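Stories > Short Fiction > The Green Shirt
Last updated: 24 Dec 2022

The Green Shirt

by Nasrin Kiani

My brother Farzad folds a shirt the way other people park a truck. He backs up, he looks at it from the side, he goes in again. I had given him one afternoon to help me get Dad's clothes off the rack and sorted, and by the time the tea was gone we had done maybe a third of them and had two fights, both about sleeves.

It was August and the whole house was sticky. We'd picked my old room because it had the fan on the wall and the biggest bed, and also because neither of us wanted to do it in Dad's room. I put the pink sheet on first so nothing would pick up dust from the mattress. I mean THE pink sheet, the one with the bears and the letters all over it, which my mother bought when I was five and which has outlived two washing machines and my cousin Shirin's marriage.

"You still have this thing?" Farzad said.

"It's a good sheet."

"It has a bear in a blouse on it."

"It's a very good sheet!"

He was wearing his yellow T-shirt, the one he wears for painting and moving and anything he expects to hate. He pulled things down from the rack and I called out where they went. Keep, give, ask Shirin. (Ask Shirin was getting huge. Shirin has opinions about fabric.) Then he put the green one down on the bed, right up beside the bear, and we both went quiet for a bit.

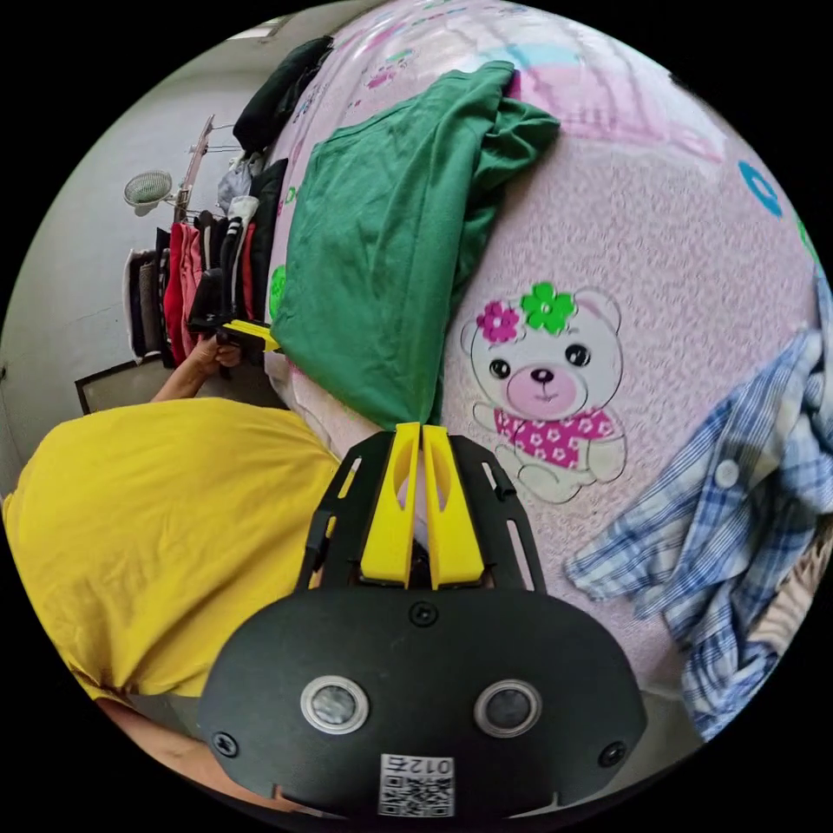 The green one, and the plaid shirt off to the side.

You have to understand about the green one. Dad got it free from Ostar, the paint place, the year he did their deliveries, and he wore it until my mother hid it. Then he found it and wore it some more. He wore it to my graduation under a jacket, thinking we wouldn't notice, and he wore it to the hospital the first time, when it was only supposed to be a checkup. It's in half the pictures we own. If you asked me to draw my father I would draw that shirt and then sort of sketch a man in around it.

"Give," said Farzad.

I said, "What?"

"Give. It's a shirt, Nasrin. You said be practical."

I had said be practical. I had said it in the kitchen in front of his wife, so there was no getting out of it. I had even told Kourosh Fallahi from the church hall that he could come by at six with his van, and Kourosh is the kind of person who comes at ten to.

So I did what I always do when I'm losing, and started correcting his technique. I told him the fold was crooked. I told him you fold the sides in first and THEN bring it up from the bottom, and you don't leave the end lumped up like that, and he said it was going in a bag for strangers, who cared about the end? And I said Dad would care, which was a lie. Dad kept his clothes on a chair.

"Fine," Farzad said. "Show me."

I shook it out flat and began again, and it took me a while. I'd like to say I was being careful, but mostly I was reading the sheet. There's a cat on a bicycle down one end of it, with a bow, and when I was little Dad used to make up where she was going. She was always late. She was riding to Hillden to pick up a cake, or she was riding to Hillden to return a cake because it had been the wrong cake. I don't know why Hillden. It's 18 miles away and there's nothing there, not even a bakery.

"Where's the cat going?" I said.

I figured he wouldn't know what I was talking about. He's six years older and he had his own room and his own plain blue sheets, and I'd always thought of the cat as mine.

"Hillden," he said right away. "The cake was stale."

"He told you that one?"

"Who do you think was lying on the floor in the hall listening?" He rubbed his nose with the back of his hand. "I was eleven. I couldn't exactly ask to come in for the cat."

I looked down at the shirt, lying there with its collar toward the far side and that little black tag at the neck. Thirty-odd years of knowing my brother, and I'd never once pictured him in the hall.

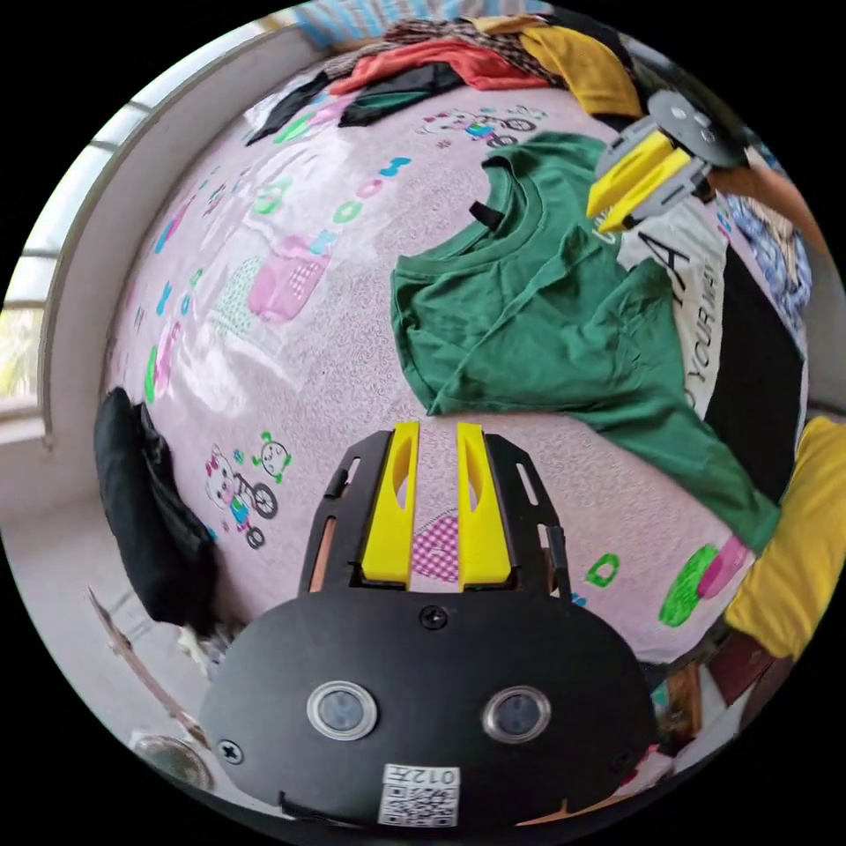
Ten to six

Kourosh came early, of course. We heard the van, and then we heard him tell my sister-in-law all about his knee, and that bought us some time.

"Right," said Farzad. "How do you do the sides?"

I showed him. He did one side and I did the other, and we brought it up from the bottom together, and it came out a little wide at one end. It looked terrible, to be fair. I've seen better in the bin at Gralero on a sale day.

"Ask Shirin," I said.

"Shirin will say it's polyester and burn it."

"Then don't ask Shirin."

He picked it up and stood there holding it flat on both hands, like a waiter. Downstairs my sister-in-law was calling that Kourosh was ready for the bags, were there bags? There were supposed to be bags. We had not filled a single bag.

"You take it," I said. "You've got the kids."

"What would the kids do with it?"

"I don't know. Sleep in it. Get paint on it."

"You take it," he said. "You've got the sheet. They go together."

We went back and forth like that until Kourosh came up the stairs himself, one at a time because of the knee, and put his head around the door.

"Is that one for me?" he asked, and held out his hand.

"No!" we both said, much too loud, and Farzad stuffed the thing up the front of his yellow shirt, where it undid itself completely.

We gave Kourosh the plaid one. I still have to tell Shirin.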